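Spring progress report to the Hevine Fund: the Truron home repair and mending evenings
By Athina Manolakis
3/20/19
3 min read

Dear Omar and everyone at Hevine,

I promised you a shorter report this time and I will do my best, though you know me by now. When I last wrote we had just moved out of the old print shop on Economou Street and were living out of boxes. We are properly settled at the Truron building now, the heat works on both floors, and the mending evenings have started up again after the winter break.

The headline is attendance. We had 65 people through the door over the winter term, against 88 in the fall, and I won't pretend I wasn't disappointed when I added it up. Snow closed us for two evenings and the move ate another. The people who did come stayed longer, though, and many of them brought something harder than a missing button - lined coats, zippers, a wedding quilt that had been through a flood.
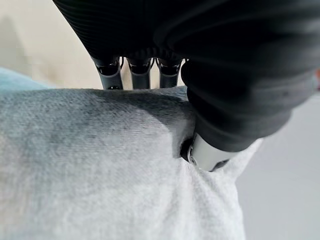 Wool and fleece have been the big subject this term, mostly thanks to Jamie Bickerstaff, who took over the Tuesday group and has turned it into something people plan their week around. Jamie likes everyone to get to know a cloth by touch before they thread a needle. A pale gray, fuzzy fabric like this one gives way when you press into it, and a stitch pulled too tight will sink and pucker the surface, so the group spent a whole evening on tension alone. I sat in and came away with a very lopsided patch and a much better understanding of why my sweaters look the way they do.

The upholstery course is the part of your grant I was most nervous about, as we had never run one before. Manolis Lazaridis agreed to teach it, and we had 4 evenings on the calendar, all of them full. He began with drop-in dining chair seats and worked up to buttoning, which is slow work and hard on the fingers. Two of the students have asked whether they could keep going on their own, and we have found them a corner upstairs where they can leave their work between visits.

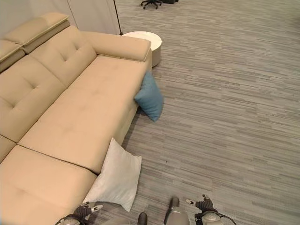
Beige sectional with tufted back cushions and padded headrests.

On money, we are a little under budget for teaching and a little over for supplies. Foam went up in price just as we were ordering, and I had not allowed enough for good waxed thread. I moved funds between the two lines as your letter permits, and the full sheet is attached. The sewing machine repairs came in lower than quoted, and I would like to put the difference toward a second steam iron if you have no objection.

The one thing that has slipped is the partnership with Vultamska. Oddur Steinarsdóttir was very keen to have us run a children's darning table at their open house, but their hall is being rewired and the date has been pushed to September. I still think it will happen and I have kept that part of the grant untouched. If you would like it used for something else in the meantime, please tell me soon, as I am drawing up the summer schedule now.

With real thanks, as always. Come by on a Tuesday if you can. There is usually cake.

Athina

Comments (3)

Omar Saliba: Thank you, Athina, a pleasure to read. Fine with the steam iron. Please hold the Vultamska money until the fall.

Jamie Bickerstaff: The patch was not that lopsided. Could we talk about blanket stitch for the summer? I have had several requests.

Manolis Lazaridis: Small correction, the last evening was piping, we finished the buttoning the week before. Also we are out of tacks again.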